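About Us

Trurkgate is a small language school above a shoe repair shop in Lulville. We teach Spanish, Swedish and, on request, a bit of Norwegian to people who have decided that an app with a cheerful bird or frog in it has taken them as far as it can. Most of our students are adults. A few are teenagers whose parents wanted them out of the house on Saturday mornings, and they tend to end up with the best accents, which the adults find hard to forgive.

The school was started by Azucena Villaseñor and Helge Lindholm, who met while teaching night classes at a college in Ham. The college gave them a basement room, a projector with one working color and a textbook in which a man named Tomás spends 40 pages looking for the train station. When the classes were cut, the students asked if they could carry on somewhere else. Azucena said yes before Helge had finished explaining why it couldn't be done. He still has the list of objections and brings it out at the holiday dinner.

We rented our first room in September, moved twice, and have been at our present address long enough for the mail to find us most of the time. 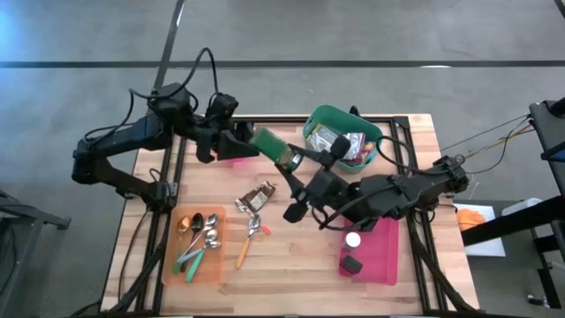
The butcher-block table, with a green bottle up in the air.

How we teach

You will talk in the first lesson. You'll talk badly, as will the person next to you, and in an hour you'll both know how to order coffee and complain about the weather. Grammar comes in when you need it. Helge would like it noted that you need it sooner than you think.

Groups have no more than five students, and most meet once a week in the evening. We don't give grades. There is homework, and our teachers can tell when it was done on the bus. If you miss a class we'll send you the notes; if you miss three, Azucena will call you, in Spanish, and you'll be expected to hold up your end.

Beginners often ask how long it takes to become fluent. We used to have a chart for this. People got upset by the chart, so now we say that it depends, and that some 100 hours will get you through a family lunch if the family is patient and speaks one at a time. 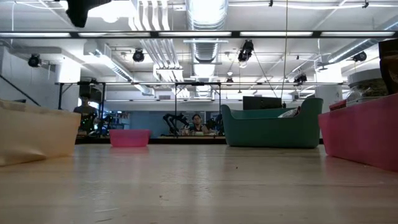

The level test puts off more people than the classes do, so a word about that. It's a ten-minute chat with a teacher, with nothing to write down and no trick questions about the subjunctive. We've had students claim to be complete beginners and then tell a long, funny story about a divorce. We have also had the reverse.

Who we are

Azucena runs the Spanish side and does the schedule. Helge teaches Swedish and looks after the books — both kinds. Estela Urrutia takes the intermediate Spanish groups and the Thursday reading circle, now two years into a novel that was meant to last a summer. Vidar Lundgren covers Norwegian and will tell you, if asked, how it differs from Swedish. Allow an evening. Murray Rakena answers the phone and speaks neither Spanish nor Swedish, having signed up for both.

Finding us

We're on the second floor, up the stairs beside the shoe repair shop. The door sticks; push low. Parking on the street is free after six, and the bus from Tullier stops across the road. The office is open weekday afternoons. If the phone rings out, leave a message and Murray will call you back in English.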